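Does Folding Really Save You Anything?

Florian Gisler has been selling people on the folded life for the better part of a decade, first through evening classes in Fillden and now through Zusico, the home organizing business he runs out of a storefront on the same street. His winter course costs $300 for four sessions. I went to the first one with my arms crossed, and we spoke the next morning over coffee that he made and forgot to drink.

I started with the price. Three hundred dollars seemed like a lot to learn what my mother taught me for free.

"Did she?" he asked. "Then how does your linen closet look?"

I said it looked like a linen closet. He waited. I said the door had to be leaned on.

"Most people who come in were taught by somebody," he said. "They were taught sheets and shirts, the flat things with corners. Then they get a piece of cloth that doesn't have corners and they ball it up."

The cloth without corners is his favorite subject, and he brings it up whether or not it answers the question. Round tablecloths, scarves cut on the bias, baby wraps, the odd remnants that people who sew can't throw out. He grades students on these at the end of the course – informally, he insists, though I saw the sheet and it had numbers on it.

I asked whether any of this had been tested. His handout says that a properly folded closet holds a third more. A third more than what?

"Than before," he said.

Measured how?

He laughed at that, and to his credit he didn't try to bluff. The number came from his own closet in October, when he emptied it, folded everything his way, and put it back. One closet, one time, done by the man who sells the course. He agreed it wasn't much of a study. It is still on the handout.

What he does believe in is the pinch. Students at Zusico spend most of the first hour on it, and it sounded to me like padding until I tried it. You take hold of the cloth at one point, let the rest fall, and look at where it wants to crease. Only then do you fold. Gisler prefers patterned fabric for this, something with a regular repeat, and he told me a plain sheet is the worst thing to learn on.

"A pattern tells on you," he said. "If the rows are straight, the cloth is flat. If they bend, there's something going on underneath. You don't have to feel around for it."

I pointed out that you could also spread the thing on a bed and look.

"You could. Do you have a bed in your laundry room?"

I gave him that one. A green-and-white scallop print makes the point better than he does, with the rows big and loose on one side of the fold and crowding together on the other, and everything drawn down to a tip where it's held. 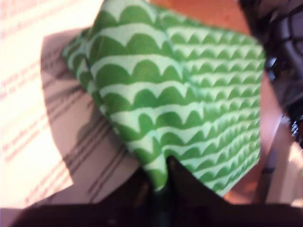 The part about the bins

My bigger quarrel was with the second session, which is about storage and which doubles as a sales pitch. Zusico sells a line of fabric bins called Tautahi and a set of shelf dividers called Botau. Students get a discount on both. The bins come in eight sizes, and I asked him who needs eight.

"A person with eight kinds of things," he said.

I have been in a lot of houses and I have seen what happens to bins. They get filled, then they get stacked, then the bottom one is never opened again. I told him so. He said mine must be too deep.

"Depth is the mistake. If you can't see the bottom, you've made a hole and put cloth in it. I tell people to buy the shallow ones or use a drawer they already own."

He does tell them that. I checked with two people from the class and both remembered it, and both had bought bins anyway. One bought six. She said they looked nice.

Does he feel bad about that?

"Six isn't so many," he said, and then, after a while, "I could probably say it louder."

We went back to folding, where he's on firmer ground. I asked how long the average student keeps it up. He guessed about four months and said he had no way of knowing, because the ones who quit don't write to him. The ones who do write send pictures of their shelves, and he keeps those in a folder. I asked to see the folder and the shelves were very tidy. I asked if he had ever gone back to the same house a year later. He had, once, to pick up a ladder.

"I didn't look in the closet," he said. "It would have been rude."

I've refolded my tablecloths since then, starting from the pinch, and they do sit flatter. The door closes without a shoulder. I also got rid of a bag of old towels the same afternoon, so I can't tell you which of the two did it. Gisler says it was the folding.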